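How to oil a wooden table top

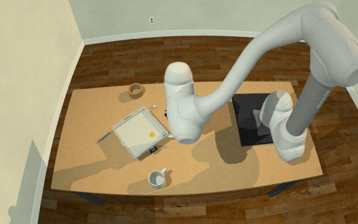
A light table on a dark hardwood floor.

A pale top shows every stain, so I oil mine each December. I use the Briltance hard oil from the shop in Werkdale, but any oil for furniture is good.

First, empty the top and wash it with a cloth and mild soap. Let it dry for 8 hours.

Sand with 400 grit paper, always along the grain. Do not press hard on rounded edges - the paper takes more wood there than you think. Remove the dust with a dry cloth.

Put a thin layer of oil and wait 20 minutes. Then wipe away everything that did not go into the wood. If it feels sticky, you left too much.

Repeat on the next day. One more layer is enough for a table that is used for eating.

Cloths with oil can catch fire by themselves. Lay them flat outside to dry before you throw them away.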